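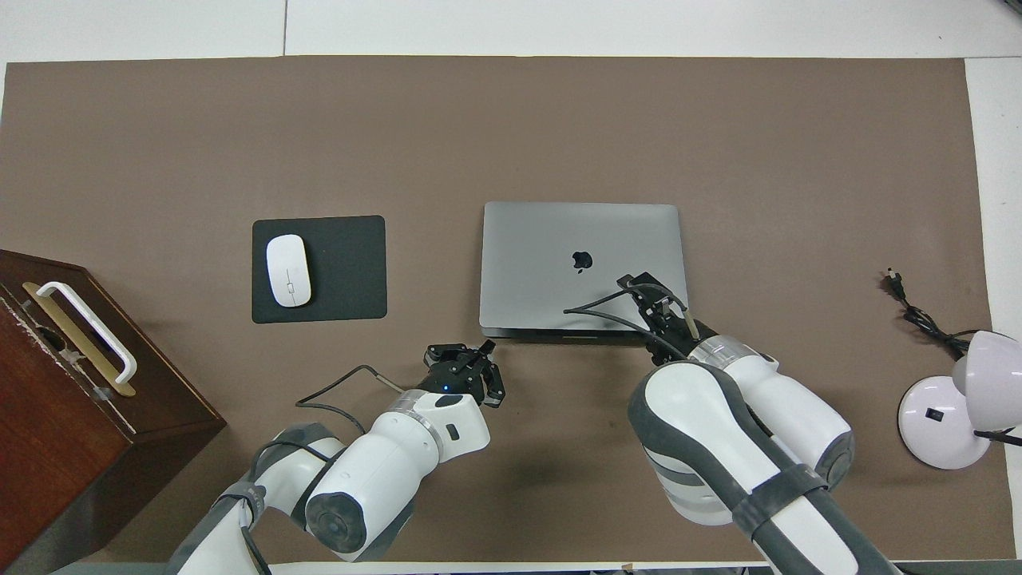

December 25, 2021

Third Christmas in the Drumside apartment and the first one where I've been in charge of the fruitcake, which I started soaking four weeks ago and then worried about every single day. Amma's recipe says "enough rum" and leaves it there. I called Revathi, who said a cup, and then Satish got on the line and said two, so I went with two! My laptop is shut for the day, sitting on the brown mat with the mouse next to it on its black pad, and I'm writing this by hand first like I used to (I'll type it up tonight, or tomorrow, or whenever the dishes are done). No work mail until the new year. I told Warrier so in writing.

Anyway, the cake. It came out dark and sticky and a little sunk in the middle, and I covered the dip with powdered sugar. Nithin had three slices and asked if there was more rum in it than last year's. There was.

We were supposed to be 10 for lunch and ended up with 14, as Subbarao brought his cousins along – lovely people, very hungry. I had to stretch the chicken with potatoes and borrow 4 chairs from downstairs. One of the chairs wobbles and Chandrasekhar got it, poor man, and ate his whole meal with one foot braced on the wall. He's 30 next month and says he already has the knees of a grandfather.

It rained from noon on so we skipped the walk to the river and played cards instead. I lost every hand except one. Satish keeps score on the backs of envelopes and he will not let you look until the end, so I didn't know how badly I was doing until it was far too late to fix it.

Called home around six. Bad line, everybody shouting at once, Amma asking about the cake and not hearing the answer. I miss them. I'm wrapping a piece to mail her tomorrow, and I still need to find the good tape and return those chairs.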